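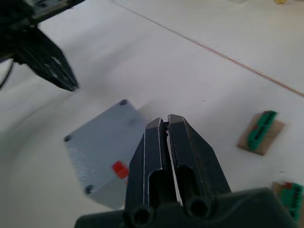
Work in the second period of Janus has concentrated on occlusion in the wrist view, which the first report identified as the main cause of failed grasps. The policy receives one image per arm and no overhead image, so an object that passes behind a finger is lost to that arm until the wrist moves again. The small red block on the blue-grey plate is a typical target: it sits immediately beside the left finger, the same finger hides the right-hand part of the plate, and the second arm is in view only at the upper left, out of focus. A detector working on single images has very little to go on at that range. The method described in this report carries an estimate of the target position forward from earlier images and uses it when the current one is judged unreliable.

Method

The memory module takes the wrist image, the joint positions of both arms and its own previous state, and returns a target position with a confidence value. When confidence drops below a fixed threshold the policy acts on the remembered position and the image features are reduced in weight. The two arms share one state. In the earlier design each arm kept its own, and the states drifted apart whenever one arm was still and the other was moving. Edem Owusu rewrote this part in March and the earlier version has been withdrawn from the code base.

The threshold is set by hand. An attempt to learn it together with the policy was dropped after it settled on ignoring the camera almost completely, with good results on the training layouts and poor results elsewhere.

Data

The training set now stands at 1256 teleoperated episodes, all recorded on the Gonholm bench. Viktória Hegyi checked each episode for dropped images and for timing offset between the arms, and the affected episodes were recorded again. Layouts include small items on plates and flat items on the bare tabletop. Labels for the occlusion state are generated from arm geometry and corrected manually where the generated label is clearly wrong. Mawuli Eshun maintains the labelling guide, now at version 2.

Results

The evaluation used 42 trials on layouts not present in training. The policy with shared memory completed 67 per cent of them. A trial counts as complete only if the target is lifted, moved and released inside the marked area without operator help. Partial completions are not credited, a stricter rule than the one in the first report, and the figures in the two reports should not be compared directly.

Failures fall into two groups. In the larger group, the remembered position was correct when stored but the object was then pushed by a finger during the approach, and the memory did not register the push. In the other, the second arm threw a shadow across the target and the confidence value fell when it should have stayed high. The second group is easier to address and a lighting augmentation is already in training. For the first we have no settled answer. Bendik Dahlgren has suggested using motor current as a contact signal - the readings are noisy at low speed, and a short bench test is needed before any commitment is made.

Hardware

Both arms have run without a major fault. The left black gripper finger shows pale wear along its edges. Wear of this kind changes how the fingers look to the camera, and the finger mask used in labelling was redrawn to allow for it. Replacement fingers are on order from Vasilakis and will not be fitted until the present comparison is finished.

Deviations from plan

The transfer of the method to the Hitunwood site has moved to the next period. The site's wrist cameras have a different field of view and the calibration procedure has to be adapted first. No change to the budget is requested. Emrys Griffiths remains the contact for site access.

Next period

- Complete the lighting augmentation and repeat the evaluation on the same layouts.
- Run the motor current test and report the result, including a negative one.
- Calibrate the Hitunwood cameras and record a first batch of episodes there.
- Release the labelling guide to project partners.

Janus project office, Gonholm | Contact | Copyright Janus project partners | Back to top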